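4.2 Segmentation de la chaussée sans marquage

Le jeu Plitent comprend 3428 images acquises depuis l'habitacle sur des voies de desserte et des routes rurales. Nous en réservons 1276 à l'évaluation, réparties sur 14 parcours disjoints de ceux de l'apprentissage. Les images sont traitées sans rectification : les bandes noires courbes, en haut et en bas, sont exclues par un masque fixe, appliqué avant le calcul de la perte.

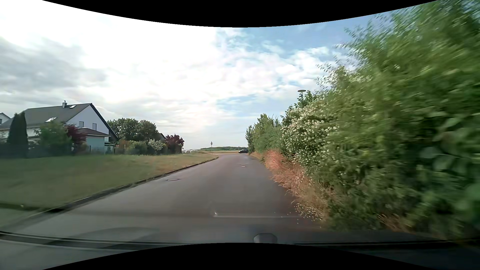

Figure 3. Route étroite sans ligne centrale, bordée d'une bordure basse et d'une pelouse à gauche, d'une haie dense à droite. Ciel surexposé en haut à gauche et au centre.

Le bord droit est annoté à la limite visible de l'asphalte, herbes sèches exclues ; les regards et plaques de voirie restent dans la classe « chaussée ». Le modèle de référence, Hidari, estime chaque bord indépendamment. Notre variante, Metico, impose en plus une contrainte de largeur le long de l'axe – avec un poids décroissant vers l'horizon, où l'annotation est la moins fiable.

Le gain se concentre sur le bord végétalisé. Sur environ 108 images de test, les deux méthodes échouent, le plus souvent à l'entrée d'un virage, quand un véhicule éloigné masque la jonction entre la route et l'accotement. Ces cas sont conservés dans les scores du tableau 2.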